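Drerner bench log: README

Release of 17/01/2024
Kept by Hedvig Aasen and Vidar Rustad, Bredley site

What is in this folder

Drerner is the name we gave to the move of routine flask handling at Bredley from people to a robot arm. The folder holds the run records from the heating bench, the notes that technicians wrote during the same weeks, and the interview summaries collected by Agnes Amundsen. It was put together for the other Boström sites, who are being asked whether they want the same set-up, and for anyone in the company who wants to know what happened to the jobs around it.

There are 688 run records. A run is one flask moved from its stand to the stirrer, heated for the set time and returned. Runs that were stopped part way are kept in and marked as stopped. We did not remove the bad ones.

Files

runs.csv - one line per run, with start time, end time, set temperature, set stirring speed, outcome code and the initials of the person on shift.

stops.csv - one line per stopped run, with a free text reason. The reasons were typed by whoever was there and have not been tidied. Some are in Norwegian and a few are in Polish. Dorota Stępień has added an English column for the Polish ones. The Norwegian ones are still waiting.

notes/ - shift notes as plain text, one file per week.

interviews/ - summaries of 35 conversations with staff from the heating bench, goods in, analysis and cleaning. Names have been taken out except where the person asked for theirs to stay.

rota_before.csv and rota_after.csv - who was on which bench, by shift, for the weeks before and after the change.

clemuneo_export/ - the raw output of Clemuneo, the scheduling program that queues the runs. You will probably not need it. The column names changed in the second week of January and the older ones are listed in columns_old.txt.

How the work was done before

A technician on the heating bench used to look after several stirrers at once. The work was setting the flask, starting the heat, writing down the time, coming back, writing down the temperature and taking the flask off again. Most of a shift was spent walking between the bench and the paper log. People told Agnes that they did not mind the handling much. They minded being tied to the clock, and they minded the evening shift, which was often one person alone with the timers.

The paper log had its own problems. Times were rounded to the nearest five minutes, and when two flasks were due together one of them was late. We have not tried to turn the old paper log into data. A few pages were copied out for comparison and are in notes/paper_sample.txt.

How it is done now

The technician prepares the flasks, checks them and loads the queue in Clemuneo. The arm does the placing and the taking off. The technician still sets the heat and the stirring speed by hand on the stirrer itself, because the model we own has no connection to the queue. This was meant to be a stopgap and has stayed. Vidar would like to replace the stirrers. Dorota would not, and has said so in the notes: setting the knobs is the point at which she looks properly at what is about to be heated. 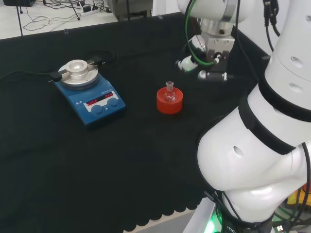
Heating bench, Bredley: stirrer with metal heating insert, flask in its ring stand, arm on the right.

Only one flask is handled at a time. The arm is slower than a practised person over a single move, and anybody who watches it for the first time remarks on this. Over a whole shift the difference matters less, as the queue keeps going through breaks and handovers.

What changed for people

No one lost their post. That was agreed with the staff side before the order was placed, and the agreement runs for two years. It should be read together with the rota files, which show that the heating bench now has one person on a shift where it used to have two. The second person went to analysis in most cases. Two people asked to go to goods in and did.

The move to analysis was harder than planned. The training was booked for after the change and should have come first. For several weeks there were people sitting in analysis who could not yet sign off results, and the analysts already there had to check their work on top of their own. This comes up in nearly every interview from that group. Any site planning the same thing should look at interviews/analysis_group.txt before setting dates.

Evening work has gone down but is still there. Someone must be in the building while the heat is on. That person can now do other things, and opinions differ on whether this is better. Some like having the time. Others said the evening used to be quiet once the flasks were on, and now they are expected to catch up on paperwork as well.

There is also the matter of small stops. When the arm stops, the person on shift has to go over, see what is wrong, clear it and start the queue again. A stop seldom takes long, but it breaks into whatever else is being done. Eskil Aasen, who worked the bench for years before the change, put it like this in his interview: "I used to be busy all the time with one job. Now I am half busy with two, and one of them calls me."

Pay grades have not changed. A request to count queue work as a technical duty, which would move three people up a grade, is with the Boström personnel office and has not been answered at the time of this release.

Stopped runs

94 runs are marked as stopped. The largest group is the flask not being where the arm expected it, usually after the stand had been knocked or moved when someone cleaned the bench. The next is the technician pressing stop on purpose, for example on noticing a wrong setting. We count these as stops as well, though the people who pressed the button were right to do it.

Outcome codes

0 - finished
1 - stopped by a person
2 - stopped by the arm
3 - stopped by the queue program
7 - unknown

Code 7 was used when the log ended without a reason. Please do not fold it into code 3. We did this in an early draft and it made the program look worse than it is.

Things to watch for

The initials column shows who was on shift. It does not show who loaded the flask. During handover these can be different people.

Please do not use the file to compare one technician with another. Staff agreed to have their initials in the internal copy on that condition. The copy for other sites has letters in place of initials, and the key is kept by Agnes.

Start times in the first week are about an hour out on the machine that ran Clemuneo. The rows are marked with clock_fault = yes and have not been corrected.

Set temperature and stirring speed are typed in by the technician after setting the knobs. They are what the person wrote down, and we have no separate reading from the stirrer to check them against. Blank means not written down.

The interviews were held in working hours, in a meeting room, by a colleague. People may have been more polite than they would be elsewhere. Cleaning staff are employed by another firm and only two of them took part.

What is not here

There are no costs in this folder. They are held by the site manager. There is also nothing on product quality, since the samples from this period are still being worked through in analysis. When that is finished it will get a folder of its own.

Changes since the last release

Removed duplicate rows from stops.csv.
Added rota_after.csv.
Added the English column for the Polish stop reasons.
Corrected the spelling of two surnames in the interviews, with apologies to both.

Questions

Run records and codes: Vidar Rustad.
Interviews and the key to initials: Agnes Amundsen.
Shift notes: Dorota Stępień. She is on the bench in the mornings, so write to her and do not ring.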